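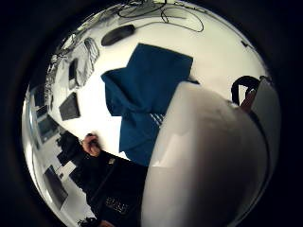 Ticket 895
Category: Facilities / Workstations
Location: Room 139, long desk
Priority: 4 (low)
Status: Resolved, pending confirmation
Submitted by: Godelieve Van Wijk
Assigned to: Liesbeth Hermans

Subject: Desk surface not cleaned; loose cables and fabric items left on desk

Original request

The long white desk in Room 139 was omitted from the last two evening cleaning rounds. The card left by Gerner states that the surface was "not clear" on both occasions. Under the cleaning agreement, their staff do not lift or move cables, electronic items or personal belongings. The desk is in daily use and the surface is becoming marked.

The requester asks that Facilities confirm which items must be removed before the evening round, and that the cables at the corner of the desk be given a permanent place. Two cloth items also remain on the desk, one blue and one gray-and-white striped. It has not been established whether they are cleaning cloths or clothing.

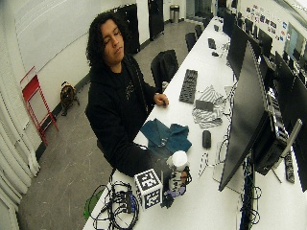 FINDINGS

Desk visited at 10:40. The following was noted.

Cables: a tangle of black cables occupies one corner of the desk, with a hub lying among the loops. Some of the cables were found to be connected and in use. They were not unplugged during the visit.

Cloth items: the blue cloth is crumpled near the middle of the working area. The striped cloth is farther along, with a dark rectangular item resting on it. Neither was folded. As ownership is unknown, they should not be placed with the cleaning supplies or sent to the laundry.

Keyboard and mouse: both stand among the above items. Gerner has confirmed in writing that a keyboard and mouse alone do not prevent cleaning, provided that they can be wiped around.

Work log

Step 1. Hub and cables
A cable tray was requested from Indano stores. The standard tray is 300 mm long and is too short for the number of plugs involved. The next size up was ordered instead. Until it arrives, users are asked to gather the loops toward the corner and to keep all cables from hanging over the edge of the desk, including the green one.

Step 2. Mouse cable
The mouse cable should be laid back toward the monitors at the end of the day. Please do not tape it to the surface. Tape residue from an earlier attempt took considerable time to remove. 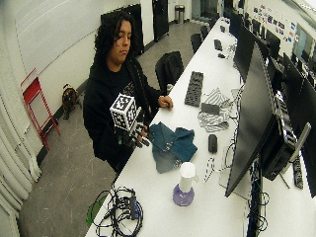 Step 3. Cloth items
A notice was sent to all users of Room 139 through the Grovo bulletin, asking the owners to collect both items by 5:00 p.m. Marloes Nijs identified the blue one as hers at 2:15 p.m. No reply has been received regarding the striped one. If it remains unclaimed, it will be folded and held at the front desk until the end of February.

Step 4. Evening round
Tray fitted under the desk at 3:30 p.m. and cables moved into it. Gerner was asked to include the desk in the next round and to leave a card in either case.

Requester's confirmation is needed before the ticket can be closed.

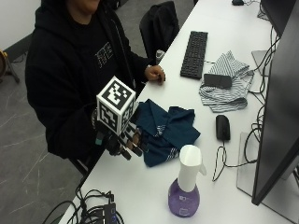 Godelieve Van Wijk replied at 9:05 a.m. that the desk had been wiped overnight, with the exception of a strip along the monitors, and that she would prefer the ticket to stay open until that strip has been done as well. She also asked whether the same tray could be fitted to the desk in the Jemal room, where the cables lie on the floor.

Liesbeth Hermans, 9:20 a.m.: Gerner has been informed of the remaining strip. The Jemal room requires a separate ticket. Please select the same category and refer to 895 so that the tray size can be copied over.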